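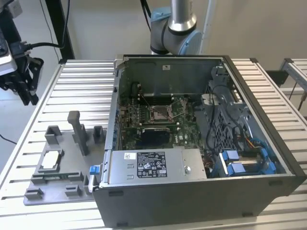

Tavion Pettigrew wrote in to say that he had drilled and tapped thin sheet for most of his working life, stripped more holes than he cared to admit, and wished he had picked up a rivet nut tool years earlier. Would the Lorer, he asked, set a steel M6 in sheet he could bend over his knee?

Yes, it will, and it's a lovely thing to feel happen! The question comes up so often that it might as well start the page.

Sandosia Lorer Hand Lever Rivet Nut Tool

158 shares
3 comments

A rivet nut is a short threaded tube with a flange at one end. You push it into a plain round hole, the tool pulls on the thread, and the thin part of the tube folds outward behind the sheet and grips it. What you have then is a proper thread in metal that was far too thin to tap, and you only needed to reach one side of it. Box section, closed panels, ducting, brackets that are already painted: all fair game. There is no heat, so the finish around the hole stays as it was.

The Lorer is the two-handed lever type. It has long arms, a steel head and a threaded mandrel that swaps out for each size. You spin the nut onto the mandrel, put it in the hole with the arms open, and bring the arms together. The first part of the squeeze is light while the slack comes out. Then the load builds as the tube starts to fold, and then it goes firm all at once, and your hands know it's done. I have been using these tools a long time and I still like that moment (more than I probably should).

What it sets

Aluminum and plated steel rivet nuts in M3, M4, M5, M6 and M8. Inch mandrels for 8-32, 10-24, 10-32 and 1/4-20 come in a separate kit. Stainless nuts are fine up to M6. Stainless M8 can be done by somebody with strong arms and a good stance, but if you have a row of them to do, use a powered tool and save your shoulders.

Flat head, low profile and countersunk styles all work with the same nosepieces. Closed-end nuts work too, as long as you set the mandrel short enough that it doesn't bottom out. Run it in by hand first and count back a turn.

Setting the stroke

Here is where people go wrong, and it isn't hard once you've done it on scrap. The stroke collar sits behind the head and controls how far the mandrel pulls. Too little, and the nut is loose and will spin the first time you lean on a bolt. Too much, and you stretch the thread, or in the small sizes you pull it clean out.

Start with the collar backed well off. Set one nut in a scrap piece of the same thickness as your job, unscrew the mandrel and look at the back. You want an even bulge sitting tight against the sheet. Try a bolt in it by hand. If it runs in freely and the nut stays put when you tighten up, lock the collar and go. If the nut turns, give the collar half a turn more and use a fresh nut. Write the setting on a bit of tape and stick it to the arm. Mine has three layers of tape on it by now.

A change of sheet thickness means a change of stroke, even with the same nut from the same bag. Arnel Samonte commented on the old version of this page that he had set a whole door panel in one thickness and then carried on into the frame without touching the collar. Half of the frame nuts spun. He drilled them all out on a Sunday.

The hole

Drill to the size printed on the nut packet and not by eye. Sizes differ a little between makers, so the hole for one brand's M6 may be sloppy for another's. Take the burr off both sides if you can reach both sides. A step drill makes a rounder hole in thin sheet than a twist drill does, and a round hole is half the battle. For the hex-body nuts you'll need a hex hole, and those are usually punched. They hold against turning wonderfully well.

Keep the hole away from edges and bends. Twice the hole diameter from the center to the edge is a fair starting point for soft aluminum, and more is better.

Nut or glue?

Plenty of people ask whether they should just bond a plate with a nut on it to the back of the panel. Sometimes, yes! An adhesive spreads the load over a wide area and seals as it goes, so for a thin cover that sees a lot of shaking it can be a very good choice. You do need access to the back, clean surfaces and time for it to cure. A rivet nut is ready for its bolt right away. The two also get along fine together, and a smear of sealant under the flange will keep water out of a closed section.

Details

Model: Lorer lever type
Part number: 2598
Weight with M6 mandrel: 3730 g in the steel case, with all nosepieces
Mandrels in the case: M3, M4, M5, M6, M8
Also in the case: stroke wrench, spare M4 mandrel, size card
Inch kit: sold separately
Warranty: 3 years, mandrels not included

The spare M4 is in there on purpose. Small mandrels are the ones that break, nearly always from being pulled at an angle. Keep the head square to the sheet and a drop of light oil on the threads, and they last very well.

Changed in this version

As of November 2024 the case comes with the revised stroke collar, which has a finer thread and a locking ring you can turn with cold fingers. The old collar slipped if you got oil on it. Owners of the older tool can fit the new collar without any other parts. The M8 nosepiece is also a little longer now, so it gets down between flanges where the old one wouldn't go.

Comments (3)

Nazar Hrytsenko
Does the new collar fit the tool bought in July? Mine has the smooth ring.

Sandosia
Yes, it does. Unscrew the smooth ring all the way, wipe the thread and run the new one on.

Crisanto Villanueva
Used the inch kit on a trailer fender, 1/4-20 in steel. Easy pull. The size card rubs off though, so take a copy of it.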